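Chore-readiness checklist, glassware round. Filled in by me, Sumeya Admasu, Feb 12, 2023. Tsion Tekleab signs after me, and Géza gets a copy because he bought the glasses.

The big question on our sheet hasn't changed: would I let a machine put away my dishes? Last time I wrote "plates yes, mugs mostly, glasses ask me later." Well, it's later! I went through the same list Kazue Shibata wrote for Plerora, with my own comments tacked on wherever I had an opinion (so, everywhere).

**Before the glass comes out**

- [x] Pads wiped, no grit stuck in the mesh. *Comment: a dry cloth is fine, please stop using the lemon spray.*
- [x] Both pads close evenly. *OK.*
- [ ] Surface swept. *Nope. There are specks on the wood again. A crumb under a base is enough to make a glass rock, and I'd mark a person down for that too.*
- [x] Glass checked for chips, rim and base. *Clean on all 4.*

I'm glad we went with the bumpy frosted kind for this round, even though Géza grumbled. Smooth tumblers are a whole different chore and I don't want the two scores mixed. Bumps give rubber something to hang on to, and the thick rim forgives a clumsy set-down.
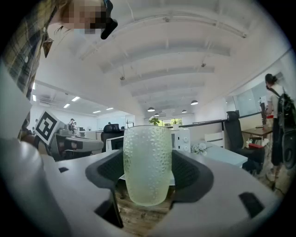

**SECTION B: HOLD AND RELEASE**

- [x] Glass upright between the pads, one on each side. *Good. I like how the pads curve around it, it's closer to how I'd cup it myself.*
- [x] Rim left clear. *Yes. Nobody wants rubber where they drink.*
- [x] Safe to pass by hand demo. *Yes, all day long. Wubit Tufa has done 160 of these and is faster than I am at home.*
- [ ] Safe to pass unattended. *Not yet. The arm version dropped 9 last July and I still find bits of glass in my shoe tread.*
- [ ] Wet glass. *Left blank, the sink station isn't hooked up. Mastberg owes us a hose fitting.*
- [ ] Stacking. *Skip it. I don't stack these either, they stick.*

**SECTION C: PEOPLE NEARBY**

- [x] Hair and loose sleeves kept back from the pads. *Reminder given anyway, me included.*
- [ ] Walkway kept clear. *People cut through with bags on. Could we tape the floor?*
- [x] Broom and dustpan within reach. *Under the counter, left side.*

**Overall:** pass for supervised putting-away, fail for doing it alone while I'm out at the store. I'd trust it with the plastic picnic cups tonight. My grandmother's glasses, no way, ask me again after the wet round.

To do before the next check: sweep, tape, chase Mastberg about the hose, and Tsion, your initials are still missing from the mug sheet.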